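Entkalkung und Wasserhärte, Nachtrag vom August

Die alte Kartusche im Zulauf war nach drei Monaten erschöpft, was bei unserem Wasser zu erwarten war. Ich habe die Gelegenheit genutzt und den Verbrauch über die Wasseruhr im Keller mitgeschrieben. Seit dem Einbau sind 1.170 Liter durchgelaufen. Der Hersteller Plornico nennt für die kleine Bauform 3.000 Liter, allerdings bei deutlich weicherem Wasser. Eine Umrechnungstabelle liegt der Packung nicht bei, auf Anfrage kam sie per Mail.

Gemessen wird bei mir mit Titrationstropfen. Teststreifen sind billiger, die Abstufung ist mir aber zu grob. Wichtig ist, das Probegefäß vorher mit dem zu prüfenden Wasser auszuspülen und nicht mit destilliertem, sonst stimmt das Volumen nicht. Der Farbumschlag von Rot nach Grün ist bei Kunstlicht schlecht zu erkennen - ich messe deshalb vormittags am Fenster. 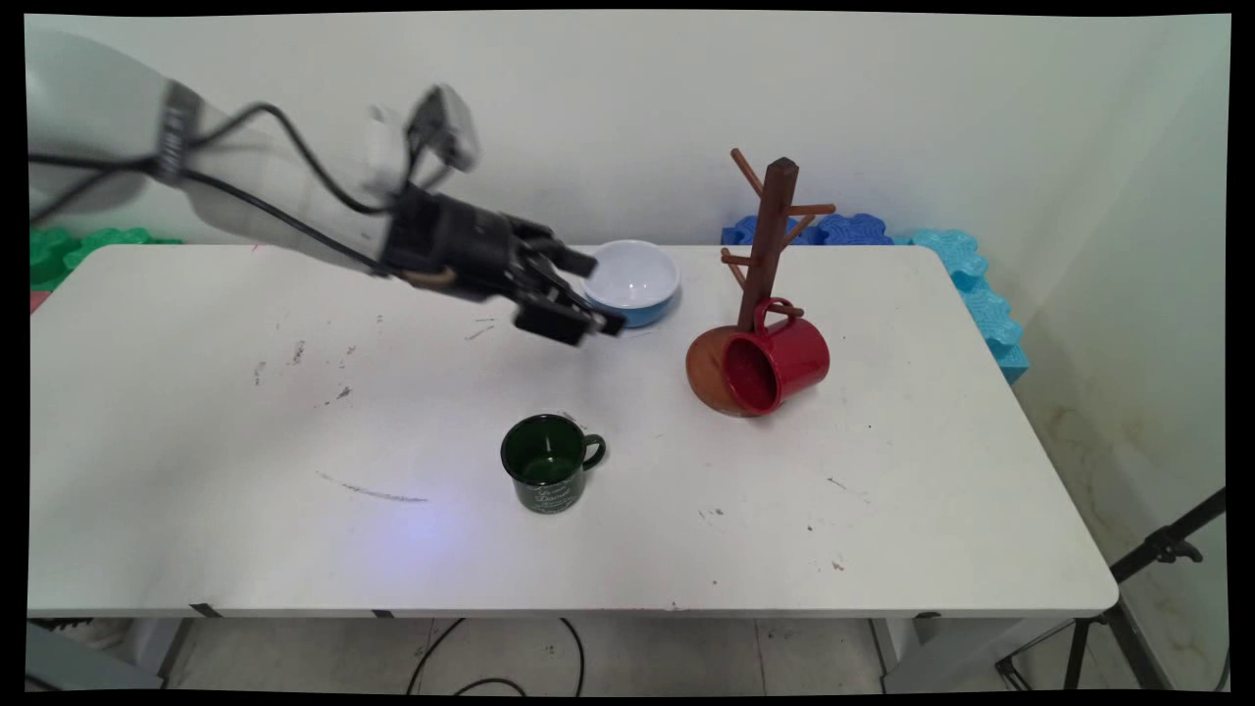

Schale, innen weiß, außen am Fuß hellblau.

Für die Entkalkung des Wasserkochers nehme ich Zitronensäure, kalt angesetzt. Heiß angesetzt kann sich Calciumcitrat bilden, und das sitzt fester als der Kalk vorher. Bei 225 Gramm Vorrat reicht eine Dose hier durch den Sommer. Amidosulfonsäure wirkt schneller, ist für verzinkte Teile aber ungeeignet.

Gobnait Horgan hat in den Kommentaren gefragt, ob die Kartusche von Trovia in denselben Filterkopf passt. Mechanisch ja, das Gewinde ist identisch. Der Dichtring ist flacher, bei mir hat es am Übergang getropft. Mit dem Ring der alten Kartusche war die Verbindung dicht. Ob das auf Dauer hält, kann ich noch nicht sagen.

Die nächste Messreihe mache ich mit der großen Bauform, Zählerstand ist notiert.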